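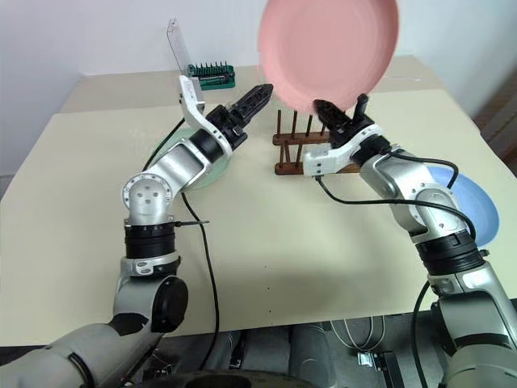

Etine Dish Rack Set – README

Print this page
E-mail this page

Version of Thursday, September 20, 2018. Maintained by Jad Majali. Labels checked by Dilwyn Parry.

Contents

The set covers plates being racked on a pale tabletop. It has 108 sequences and 19 label types. Plates are labeled by color – pink, green, blue – and by state: held, racked or flat. The rack is dark brown wood with upright pegs and has one label for the whole object. Single pegs are not labeled.

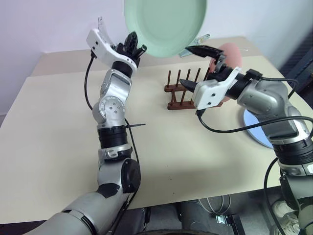
Issue 43

Label rules

A plate is "held" until its rim rests between or against the pegs. A plate above the rack but clear of it is still "held". Tilt is not recorded. Two plates that overlap get separate outlines, and the hidden part of the rear plate is left out.

Color names follow the Brekov list, which has one entry for all greens. The split into mint and dark green was dropped in February.

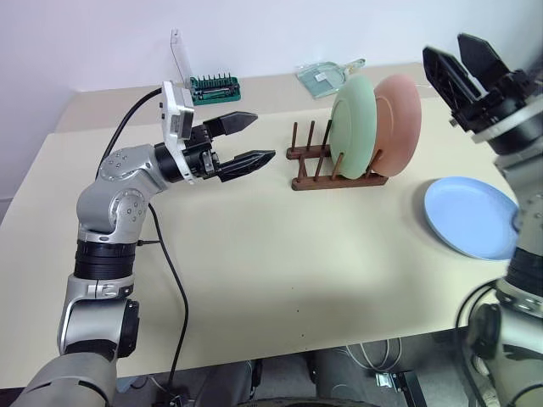 Other objects on the table

Items that are not dishware, such as the green bit set and the pale green dustpan near the wall, get the label "other". They stay where they are between sequences. Clear items are outlined only if the full edge can be traced.

Files

Outlines are stored as text, one file per sequence, 700 lines at most. Longer files are split and numbered.

Print | E-mail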